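Search this encyclopedia Go Advanced search

Spur gear

January 2020
Entry prepared by Suha Azar; revised by Tamunoemi Olaniyan

A spur gear is a cylindrical toothed wheel whose teeth run parallel to its axis of rotation. It is the simplest and most widely made form of gear, and transmits motion between parallel shafts. Spur gears are found in clocks, hand drills, lathes, washing machines, cordless tools and a great many toys.

Form and terminology

The working size of a spur gear is given by its pitch circle, an imaginary circle on which it can be taken to roll against its partner without slipping. The portion of each tooth outside the pitch circle is the addendum and the portion inside it is the dedendum. In metric practice the size of the teeth is expressed as the module, obtained by dividing the pitch diameter in millimetres by the number of teeth. Older machinery in Australia was commonly cut to diametral pitch, the number of teeth per inch of pitch diameter, and repairers of farm and mill equipment still meet both systems. Gears of differing module will not mesh correctly.

Most modern teeth follow the involute curve, the path traced by the end of a taut cord unwound from a cylinder. Involute teeth maintain a constant velocity ratio even when the distance between shafts departs slightly from the design value. Clockmakers have traditionally favoured cycloidal forms.
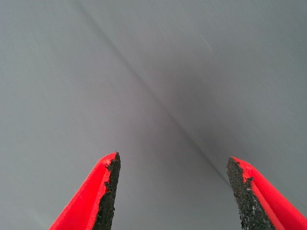
On the teaching of these terms, Jihad Saab has argued that apprentices should measure a worn gear before they are shown the formulas, and that the pitch circle means little to them until they have tried to find it with callipers.

Ratio and trains

The ratio of a pair of gears is the number of teeth on the driven wheel divided by the number on the driver. A wheel of 40 teeth driven by a pinion of 20 turns at half the speed of the pinion and, friction aside, delivers twice the torque. Two external gears in mesh turn in opposite directions. An idler placed between them restores the original direction without altering the overall ratio. Where a large reduction is required in a small space, wheels and pinions are fixed together on intermediate shafts to form a compound train.

Manufacture and materials

Spur gears may be milled one tooth space at a time, hobbed, shaped, moulded, or pressed from metal powder and sintered. Steel is usual for heavy loads. Brass is easily machined and resists corrosion, and has long been used in instruments. Nylon and acetal gears run quietly with little lubrication but are limited by temperature and load.
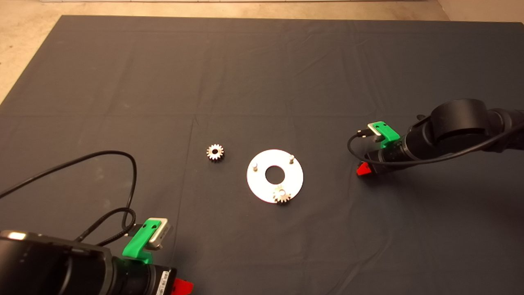
Abla Saab takes a different view of lubrication in small mechanisms, holding that far more light gear trains are spoiled by excess grease than by want of it, and that the pivots deserve attention before the teeth do.

Noise, wear and backlash

Because contact begins along the full width of a tooth at once, spur gears are noisier at high speed than helical gears. They produce no axial thrust, however, and can be carried in plain bearings. A small clearance between mating teeth, termed backlash, allows for lubricant and thermal expansion. Excessive backlash causes rattle and lost motion when direction is reversed; too little leads to heating and binding. Common forms of damage include pitting near the pitch line, scuffing, and fracture at the root of the tooth.

See also: Bevel gear; Helical gear; Rack and pinion; Worm drive

Contact the editors | Copyright Plevora Reference | Back to top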